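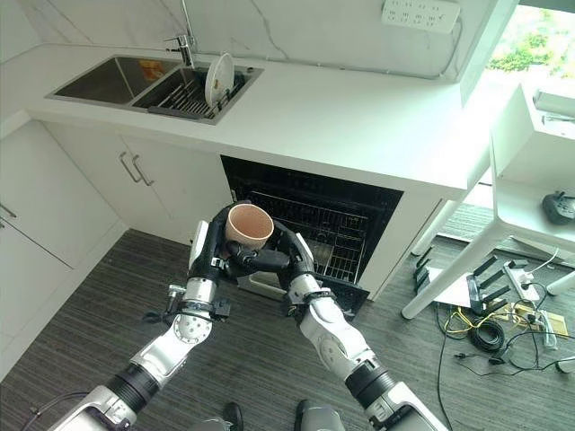
Figure 2. Cup held at the open dishwasher, rack partly out.

3.1 Does rack layout matter?
Our group (Tapsell, Shin, Alarcón) doubts it matters as much as the Gundden leaflet claims. We ran 20 loads and moved the cups between racks each time. Two loads came out with spotted cups, both on the short cycle. That points to cycle length, but 20 loads from one kitchen is thin evidence, and Shin graded every cup by eye. We would not tell anyone to rearrange a rack over this.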